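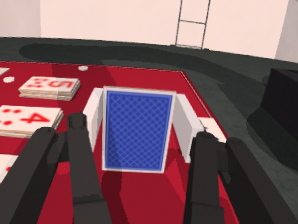

Blue-backed card on end in front of the gripper, red five pile to the left.

Card Table Tips: Recording Better Demonstrations

By Yanling Ren
Updated 8/24/26

These are working notes for anyone recording card handling on the simulated table at Gelholm. Most of them apply to any small tabletop job where a person drives the arm and the recording goes off to train a model. The Kesska set, finished last December, came to 1960 recordings, and nearly all of the tips below come from going back through it.

Before you start

Set your chair and your screen first. If you have to lean to see the fingertips you will lean in every recording, and your hand will drift with you.

Drive one practice run and throw it away. The first go after a break is always stiff.

Write the instruction down before you move. "Pick up the card nearest the gripper" is fine. "Sort out the cards" is no use to anyone. If two people would do different things after reading it, write it again.

Check that the opening layout has loaded properly. A card sunk slightly into the felt looks all right from the far camera and won't lift.

Picking up a thin card

Flat cards are the awkward ones. Come in low and slow, and keep both fingertips level with each other. If one is lower it pushes the card sideways before the other arrives.

Open wide on the approach. Close the gap once you're over the card, and let it finish closing before you raise the arm. People used to real cards tend to snatch.

A thick pile is easier to hold, and that makes it tempting to do nothing but piles. Keep an even mix. On the Kesska set we had far too many piles in the first batch and had to go back for singles.

With a card standing on end, stop short and look at it from the wrist camera. You want to grip well in from the corners. If you clip the top edge, start the recording again. 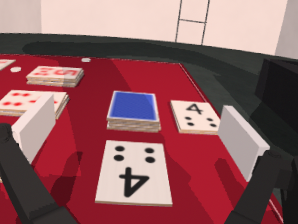 Reading time: 4 min

Changing things between runs

We use 14 opening layouts and go through them in order, then start over. Resist choosing. Everybody has a favourite layout and it will end up with twice as many recordings as the rest.

Turn cards round now and then so the numerals don't all face the operator. Two black fours facing opposite ways make a useful test, as the system has to learn that they are the same sort of card.

Leave the extras where they are. Chips, balls and spare cards are there so the model learns to ignore them. If you tidy them into a corner before each run, it will learn on a tidier table than it gets later.

Move the light. Arm shadows fall right across the felt and change the colour of it quite a bit. Keep a few runs with the shadow over the card you're picking up.

Cameras

Look through each view once at the start of a session. The wrist view is the one for the grip and the room view is the one for the path. A recording with either of them missing goes in the bin, however good the driving was.

Don't steer by the room view alone. You can drop a card neatly on its mark in that picture and be well off in the other.

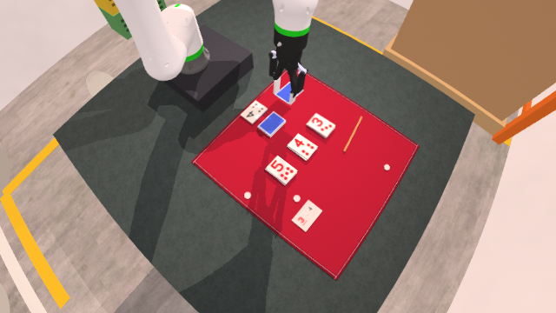
The full mat on its carpet, gripper over the top corner.

Mistakes and what to do with them

Keep a fumble if you put it right in the same run. Dropping a card, reopening and trying again is worth having. Tag it "recovered".

Bin a run if you stopped to answer someone. Long pauses teach the arm to pause.

Bin it too if you did the wrong job well. A perfect lift of the five when the instruction said four is still the wrong label. Mahlangu's checking script finds some of these but it misses plenty, so look at the last few seconds yourself before you save.

Don't trim the end. Open the fingers, back off, hold still for three seconds, then stop.

Naming and saving

Layout first, then operator initials, then run number. No spaces. Cindenov reads the names automatically and will skip a file with a space in it without telling you.

Put remarks in the notes box. "Bit rough on the close" is helpful. "OK" isn't.

Save after every run. We lost a whole afternoon's work on layout 14 through leaving it to the end.

How long to keep going

An hour, then a proper break. Your approaches get faster and sloppier and you won't notice it from the chair. If you've binned three in a row, hand over to somebody else and do some checking instead.

New operators should watch a few of the "recovered" runs before their first session. The clean ones make it look easier than it is.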